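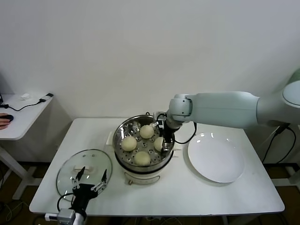

*Four in the top tier, electric steamer, plain dough.*

**buns_of_buden** wrote:

Right, can we settle the flour question before I fall out with my entire family. I've been using ordinary plain from the big shop in Buden for years and my buns are fine. Fine! My sister-in-law has now informed me that they are "a bit bready" and that I need the low-protein stuff from Rajput in Dollstead, which costs more than the filling does and means two buses.

Recipe is 400 g flour, yeast, warm water, spoonful of sugar, one rise, shape, second rise, steam. Does the flour matter or is she just being my sister-in-law?

**Madhu Bansal** wrote:

Both can be true.

Low protein gives you a softer, whiter, more cakey bun. Plain gives you more chew. I grew up on chewy ones and find the posh sort a bit like eating a pillow, but I accept I'm outnumbered at my own table.

Before you get on any buses, swap 78 g of the plain for cornflour and see if she notices.

**pallberg_pete** wrote:

78? Not 80?

**Madhu Bansal** wrote:

I had 78 left in the packet. It was very good and I am not changing it now.

**pallberg_pete** wrote:

I have to disagree with the cornflour, I'm afraid. Tried it all through August and the tops cracked every time. The flour is a red herring anyway. Most people's trouble is the second rise. They leave the things on the side till they're the size of a hat, then wonder why they sink.

My order of suspicion, for what it's worth:

1. Second rise too long. Go by feel, a light poke should come back slowly.
2. Heat too fierce. Mine go on over cold water and come up with it, and I've heard all the arguments against.
3. Lid off too soon. Turn it off and leave it for 5 minutes, then open it a crack. Pleated ones sulk even worse than smooth ones if you rush them. 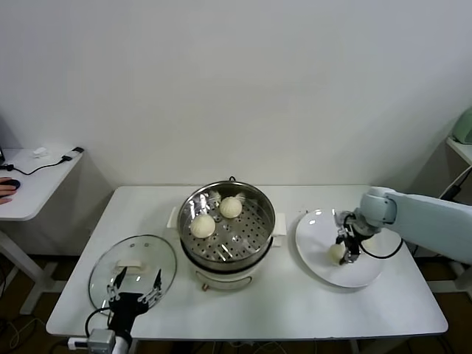
4. Old yeast. Check the date on the tin and be brave about it.

**steamqueen_dollstead** wrote:

Cold water start is madness and I've said so on this forum before. You get a third rise you never asked for and a skin like a tennis ball. Boiling water, buns in, lid on, leave alone.

Also Rajput isn't dear if you buy the big sack and have somewhere to put it. Mine lives in the wardrobe.

**pallberg_pete** wrote:

And I've said before that we have different pans, different water and very different temperaments. Yours has a skin like a tennis ball because you knead it like one.

**buns_of_buden** wrote:

Lovely, so that's two votes against each other and a wardrobe.

I've done a batch with Madhu's cornflour. Tops didn't crack. Texture's softer, colour maybe a shade paler, though that could be me wanting it to be. Sister-in-law ate three and said they were "getting there", which in that family is a standing ovation.
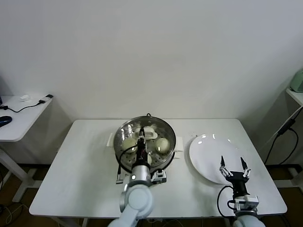

**steamqueen_dollstead** wrote: Three is a good score, but did you start them cold or boiling? You've gone very quiet on that.

**buns_of_buden** wrote:

Warm.

**pallberg_pete** wrote:

Coward.

**Madhu Bansal** wrote:

Warm is what I do as well – I just didn't want the letters.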